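From: Fenna Van Dijk
To: Postma kitchen list
Date: Sunday, January 29, 2023
Subject: Re: [postma-kitchen] cups, bottles, fruit

On Sunday, Griet Mertens wrote:
> Can we please agree on what stays out on the marble-look table?
> I vote for the fruit basket and one cup. Drinks go to the shelf.
> Also, is the fruit real? Abdelghani says he has tried the banana.

Griet,

The fruit is artificial, all of it, dragon fruit included. I'm sorry for Abdelghani but he has had 2 years to find out. The banana has a sticker on it, which I admit is a convincing touch.

I'm fine with the basket staying. My problem is with the drinks, and with the one red apple that never makes it into the basket with its friends.

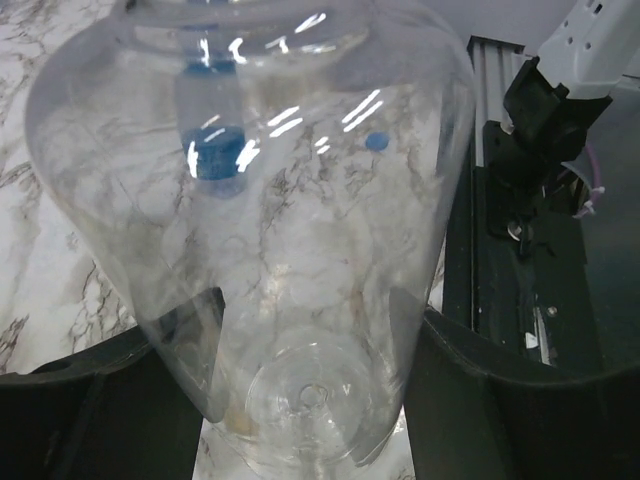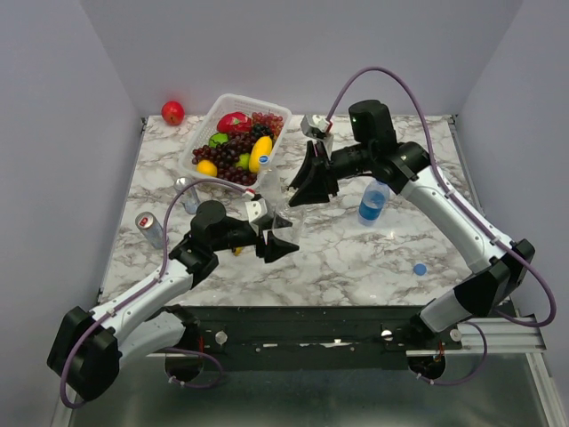

So, a counterproposal. Cans get stood up or go in the recycling. Lying on their sides they roll, and I have chased enough of them under the radiator this January. Bottle caps go back on bottles. I found three in the cutlery drawer last week, and none of them fit anything we own.

The clear cup can stay — plastic only, please, after what happened to Hanneke's good glasses. If you put a blue dot on a cup, that doesn't make it yours forever. Setareh, I'm looking at you, with affection.

I'd also like the basket pushed farther back so there's room for an actual lunch in front of it. Objections to the list by Thursday, otherwise I'll move things myself.

Fenna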